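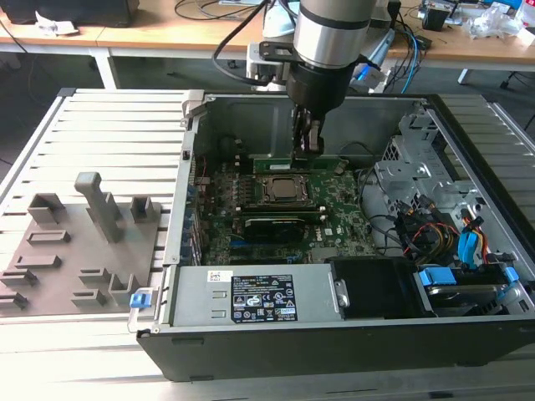 Memory swaps on old office towers, a thread. Most "dead" desktops I get in October need their RAM reseated and nothing more. Lay the case on its side so the board is flat and the slots face up. On a Dell board like this one, with the green module standing in its slot and the drive cage and its cables off to the right, tie the cables back first. They snag.

1/ Power off at the wall, then hold the power button for 5 seconds. Touch bare chassis metal before you touch the board.

2/ Open the latches fully. Lift the module straight up by its ends. Rocking it lengthwise wears the slot.

3/ Park modules in a holder, on edge or flat, never in a pile. My printed plate is a Rodlow pattern with slots sized for a bare DIMM. Contacts stay off the bench and I don't mix up the order.

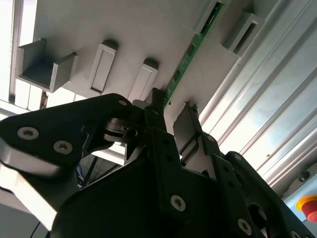
4/ Clean the contacts. Isopropyl on a lint-free swab, one direction, both faces. Skip the pencil eraser. It leaves crumbs and takes the plating with it.

5/ Blow out the slot with the Pelteo hand bulb. Canned air held at an angle spits propellant.

6/ Printing notes, as people ask. Grey PLA, 2 walls, 13 per cent infill. Slots came out tight on the first print, so I opened them with 800 grit wrapped around a feeler gauge. Rounded corners on the plate stop it lifting off the bed.
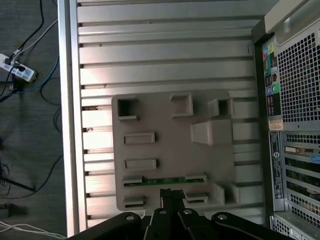
7/ The slotted aluminium bench top collects grit in the grooves. Vacuum it before a board goes anywhere near it. Small screws also go in there and line up nicely out of reach.

8/ Refit one module only and boot. If it posts, add the next. If it doesn't, try the same module in the other slot before you blame it.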